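Pedbridge Linen Room: minutes of the working meeting
10/5/19, by Leonora Bautista
Reading time: 2 minutes

Present: L. Bautista (chair and minutes), linen room staff, one representative from Smits. Apologies from the Varnora site.

1. Previous minutes
Agreed with one correction. Under item 4, "hemmed" should read "overlocked".

2. Stock
The new cloths from Smits have been received and entered. Three were returned with loose edge stitching. Smits will replace them with the next delivery and will not charge carriage. Older cloths with thin patches are to be kept apart for cleaning use and marked on one corner.

3. Washing
The Varnora site asked whether coloured cloths may be washed with the whites at a lower setting. Not agreed. Coloured cloths stay in their own load. The Sidus powder will be used until the present supply is finished, then reviewed in October.

4. Labels
Sewn labels have started to curl after repeated washing. The meeting looked at a printed mark but had no sample to judge. Smits to send two samples, one on cotton and one on a cotton mix.
Action: Smits.

5. Folding
The written method was read through and amended. Cloths over 70 cm on the longer side are to be folded in half twice and then in three. Smaller cloths are folded in half twice only. The step marked "smooth by hand" now comes before the first fold.

6. Table use
Folding and sorting are to be done on separate parts of the table. It was agreed that a cloth should be opened out fully before its corners are matched. The orange-tan one on the dark green table is still creased and sits towards the far left, with the clear surface to its right; under the amended method it would be drawn into that clear part and laid flat first. The colour difference between cloth and table was considered enough for the edges to be found easily. No change of table colour is proposed.
Action: L. Bautista to add the wording to the method sheet. 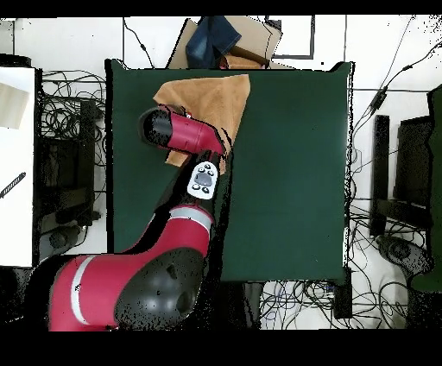
Related items
Linen room: method sheet for folding
Washing loads and settings
Smits delivery notes
Minutes of the previous meeting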